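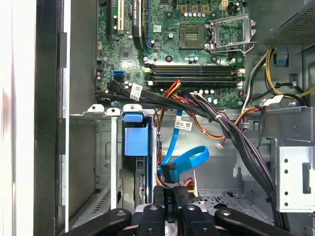 Inside a desktop computer, with the CPU socket open.

How to find and read an air accident report

By Maribel Paucar
Updated 2018-02-19

News stories in the first days after a plane crash are put together from airport statements, tracking data and witnesses. The official report comes much later and is free to read in most countries. You don't need a technical background to use one, but it helps to know where to look.

1. Write down the basics

You need the date of the accident, the country where it happened, the airline and the aircraft registration. The registration is the set of letters and numbers painted on the fuselage, usually near the tail. Flight numbers are less useful – airlines reuse them or retire them.

2. Find the right agency

The country where the plane came down normally leads the investigation, even if the airline and most of the passengers were from somewhere else. It can hand the work to another country. If the crash was in international waters, start with the country where the plane was registered.

Go to the agency's own website and search by registration. If nothing comes up, try the date, then the nearest town. Some agencies file reports under the town and leave the airline out of the title.

3. Check which report you have

A preliminary report is usually due within 30 days. It is short, it gives facts only, and it will not name a cause. An interim statement may follow if the work runs past a year. The final report replaces both. Look at the cover for the word "final" before you quote anything.

4. Read it out of order

Final reports can be long. The one I use when I teach this runs to 215 pages, and most of what a general reader wants is in 15 of them. Start with the synopsis. Then read "History of the flight," which is section 1.1 in the standard layout. After that go to section 3, the conclusions, and section 4, the safety recommendations. Go back to section 2, the analysis, for anything you don't follow.

Times are normally given in UTC. Convert them once, write the difference at the top of your notes, and leave the report's own times alone.

5. Know what it leaves out

These reports are written to prevent the next accident. They don't decide who pays, and they don't usually name crew or passengers. For names you will need court records, statements from families or local newspapers.

6. Save a copy

Agencies move their files when they redo their websites. Download the PDF and note the page address and the day you got it. Chiến Tạ, who checked this guide, also saves the appendices, which are sometimes posted as separate files. Cockpit voice transcripts are often in there, if they were published at all.

If the report is only in a language you don't read, look for a courtesy translation on the same page. The original is the version that counts if the two differ.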